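Chapter 4
Buying Clothes by Mail: Returns, Refunds and Records

When a coat bought in a store does not fit, the buyer takes it back to the counter. When the same coat is bought online, the buyer depends on a written policy, and few people read it before they pay.

Daniyal Dogar ordered a jacket from Nimalstead, an online clothing shop, for $183. The policy gave him 50 days to send it back. He mailed it on day 51, and the shop refused the refund - its terms counted from the delivery date, and he had counted from the day he first tried it on.

This chapter covers three terms that appear in most return policies: the return window, the restocking fee and the condition clause. It then looks at how card disputes work when a seller stops answering. Keep a copy of the Nimalstead policy at hand, as the exercises refer to it.

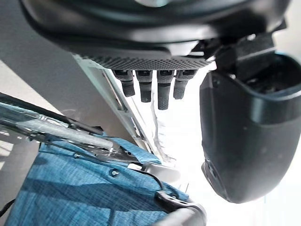 When does a return window usually start?
Most sellers count from the date of delivery, but some count from the date of the order, so check the policy before paying.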